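Ticket 1137: Hand-held gripper loses episodes on clear bottles
Project: Plemik (student manipulation club)
Opened by: Declan Nuttall
Assigned to: Terence Penrose
Status: Resolved, one follow-up open
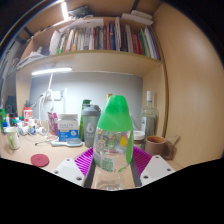

Green-capped bottle between the fingers, wrist camera view.

Declan, 10:40
Hi Terence! First off, the new magenta fingers are fantastic to work with, everyone in the club wants a turn. My problem is on the software side. I recorded a batch of pick-and-place episodes at the desk and the Takberg converter threw out 137 of them with "width track lost". Mugs and boxes go through fine. Nearly all the rejects are clear bottles, and I was really looking forward to training on those (they're the fun ones!).

Converter log, trimmed:
episodes found: 1137
width track ok: 1000
width track lost: 137
exit code 2

Terence, 11:15
Great report, thank you for pasting the log. Three questions before I dig in. Which converter profile did you use? Did you run the open/close calibration after the fingers went on? And were the desk lamps on the whole time?

Declan, 11:32
Profile is "default". Calibration yes, but with the old fingers, so I suppose that's a no. Lamps on, both tubes.

Terence, 11:50
OK, the calibration is my first suspect. The new fingers flex more at the slats, so the saved closed position is wrong and the tracker gives up when it sees a width it thinks is impossible. Please redo it:
1. Close the converter.
2. Open the gripper all the way and hold for a slow count of five.
3. Squeeze fully closed on nothing, same count.
4. Save as a new file. Keep the old one, I'd love to compare them.
5. Rerun on the rejects only.

Declan, 13:05
Wow, big difference. 62 recovered, 75 still lost. The two calibration files are attached and the closed values are miles apart. What's left is all clear bottles now, every single one.

Terence, 13:30
Excellent, that splits it nicely into two faults! I stepped through a few of the leftovers. The tracker looks for the finger edges, and with a see-through body between them it sometimes latches onto an edge in the bottle. The rings of light near the base are very good at fooling it. Try the "edge_strict" profile, which only accepts edges next to the dark contact strips.

Declan, 14:10
Running it now. It's a lot slower, but I've got a sandwich.

Declan, 14:48
All 75 back!! Final count is 1137 ok, 0 lost, exit code 0. I played back a dozen and the width curve is lovely and smooth, you can see the exact moment the fingers settle on the bottle.

Terence, 15:02
Brilliant work. I'm adding a warning to the converter for when the calibration file is older than the finger setup, and Naylor's getting a note on the wiki page. Leaving one follow-up open: speed of edge_strict on long episodes. If you have time, send me the timings from your run.

Declan, 15:10
Timings uploaded. Next batch is going to be even more bottles!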